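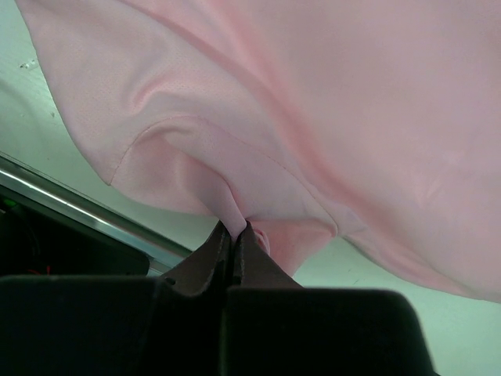
Mesh shirt

A mesh shirt is a light upper garment made wholly or partly from a fabric with small, regular openings. The word covers sports shirts, training tops, some polo shirts and a good deal of ordinary summer wear. The openings may be large enough to see through or so fine that they show only as rows of dots when the cloth is held close to the eye. Most mesh shirts are knitted, and the holes are formed as the cloth is made. In others the holes are punched afterwards.

Fabric

The usual fibre is polyester, either alone or with a small share of elastane. Cotton and cotton blends are also used, mainly for polo shirts, where the cloth is thicker and the surface has more texture. Polyester mesh tends to have a slight sheen, which is stronger in pale colours and along the top of a fold. Cotton mesh is duller and creases more sharply.

Fine mesh, sometimes sold as micromesh or eyelet, is preferred for everyday shirts. Open mesh is heavier to look at but weighs little, and is often kept for side panels, underarms and the upper back. The two are commonly joined in one garment.

Dyes take evenly on most knitted mesh. Light shades such as pink, cream and pale blue may need a lining or a closer knit, as the holes let the skin or an undershirt show through.

Construction

Seams on mesh need some care, because a row of stitches can fall into the holes and pull loose. Makers use an overlocked seam with three or four threads, or a flat seam where the shirt will be worn close to the body. Sleeves are either set in at the shoulder or cut in one with a strip running to the neck, the second being called a raglan sleeve. Hems are turned once or twice and stitched with a twin needle so that they can stretch.

Clinura, a former knitwear works at Meromdale, made mesh shirts for schools and walking clubs. Its pattern book lists 135 styles, 296 colourways and a single standard hem. The Lightfoot, its best known model, had a raglan sleeve and a curved tail - longer at the back than the front - and was sold in plain colours only. The name Dasovell was used for a cheaper line in the same cloth with set-in sleeves.

Washing and drying

Mesh shirts are normally washed at 30 or 40 degrees, inside out, and away from zips and hook fastenings. Fabric softener leaves a film on polyester and is best left out. A spin of 600 or 800 turns a minute is enough for most knitted mesh, and a faster spin can set creases in the cloth. The shirts dry quickly on a line or a flat airer. Ironing is seldom needed, and a hot iron will glaze the surface.

Folding
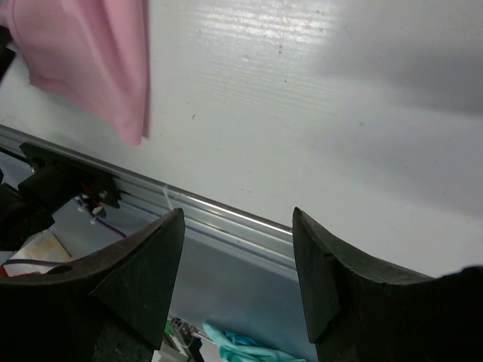
Thin mesh slides over itself and is harder to fold neatly than plain cotton. A smooth, level table gives better results than a bed. The shirt is laid face down and picked up at the shoulders or at a seam, where the cloth is firmest, then lowered so that the air can escape from underneath. The sides are turned in towards the middle, the sleeves are laid back along them, and the hem is brought up to the neck in one or two folds.

Rolling is an alternative for drawers and travel bags. It leaves fewer hard creases but the roll tends to open unless it is packed tightly. Hanging suits polo shirts with a collar. Open mesh can drop at the shoulders if left on a narrow hanger for a whole season.

Wear and repair

The commonest fault is a snag, in which a loop is drawn out of the surface. It should be eased back through to the inside with a blunt needle and not cut. Small holes next to a seam can be closed by taking the seam in slightly. Larger tears are patched from behind with a piece of the same mesh, keeping the direction of the knit the same.

See also: Polo shirt, Raglan sleeve, Warp knitting

Page last edited Aug 22, 2020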